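November, late, kitchen

Lestar crashed again. Third go at getting the audio to line up with Cecilia's concert video – 2 minutes in and the singing slides behind her mouth like a bad dub. Tried the offset box. 1000 ms, too much. 40, no diference at all. Gave up, put Closach on instead. Plays fine but no subtitles, none, just little squares.

Wumpini says change the text encoding before loading the file. Will try. He also says the Hamer plugin, but it wants a login and I am not making another login.

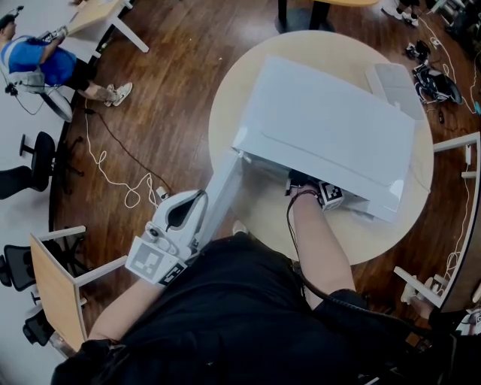
The big white box, round table.

Tea. Back at it. Encoding thing worked!! Squares gone, actual words. Audio still off. Set it to 3000 by mistake and got a whole verse with nobody singing it. Crept down from there, close enough now – saved the settings under Dramani so I dont lose them.

Email Cecilia Wumbei the link tmrw. Ask which version she wants. Bed.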